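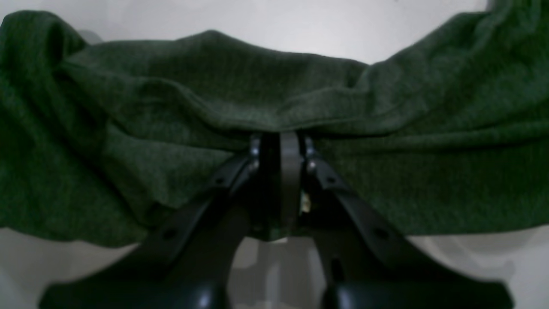 Figure 4.1 View from a wrist-mounted camera. The two fingers hold a pinch of dark green knit fabric.

Chapter 4
Demonstration by Hand and by Remote Control

4.1 Two ways to move the arm

A robot can be shown a task in two ways. In hand guiding, also called kinesthetic teaching, the demonstrator takes hold of the arm and moves it through the task while the joint sensors record. In remote control, or teleoperation, the demonstrator moves a separate input device and the arm follows. Chapter 3 treated demonstrations as finished data: a list of states paired with a list of actions. This chapter deals with how that data comes to exist and with the errors that enter it on the way.

The running case is cloth. Rigid parts were used in the earlier chapters because their position can be written as six numbers. A garment has no such short description. Its shape depends on where it is held, on the weight of the part that hangs free, and on contact with the table. In Figure 4.1 the wrinkles spread from the point where the fabric is pinched, and the lower edge hangs unevenly. A program that stored only the position of the gripper would contain none of this. The wrist camera records part of it.

4.2 What is recorded

For the purposes of this chapter, a demonstration is a sequence of time steps. Each step holds an observation and a command. The observation contains the joint angles, the gripper opening, and one or more camera images. The command is whatever was sent to the arm controller during that step.

The difference between command and measured motion matters. Let q(t) be the measured joint position and u(t) the commanded joint position. In free space the two stay close. In contact they separate: a demonstrator who wants to squeeze a fold of fabric commands the fingers to close further than the fabric allows, and the remaining gap between u and q is what produces the grip force. If the measured opening is stored as the action, that gap is lost, and a policy trained on the data will hold the cloth too lightly. The command should therefore be stored as well as the measurement.

Hand guiding has no command in this sense. The arm is set to compensate for its own weight, and the force comes from the demonstrator. Commands must be rebuilt afterward from the measured path, usually by taking q(t + 1) as the action at step t. This works for slow motion in free space and poorly for pressing, pulling, or pinching.

4.3 Timing

Joint sensors and cameras run at different rates. On the Dulison arm used in the exercises, the joint controller writes a sample 1000 times per second and the logger keeps 100 of them. The camera is slower still. Each image must be matched to the joint sample taken at the moment of exposure, and the delay between exposure and the arrival of the image at the computer has to be measured and subtracted.

Frerichs and Wegener studied this problem on a garment-folding cell at Urkau. With the delay left uncorrected, the recorded images showed the gripper still open at steps where the log had it closed. The policy trained on those recordings closed early and missed the edge of the cloth. Correcting the time stamps, with no new demonstrations, removed most of the misses.

4.4 The demonstrator's view

A person guiding the arm by hand sees the whole table, feels the load, and may lean over to look behind the fabric. The policy receives only the recorded observation. When the demonstrator acts on information the cameras do not carry, the data contains actions without a visible cause.

Remote control allows this to be limited. If the demonstrator works only from the camera images, every decision must rest on something the policy will also receive. The cost is speed, and new demonstrators need practice. In the Hellwig course, students complete 18 practice grasps from the camera view before any recording is kept.

A wrist camera has its own limits. It gives a close view of the fingertips, but a held garment can fill much of the image and hide what lies behind it. Section 4.5 compares the wrist view with a fixed overhead view, first for grasping an edge and then for laying the cloth down.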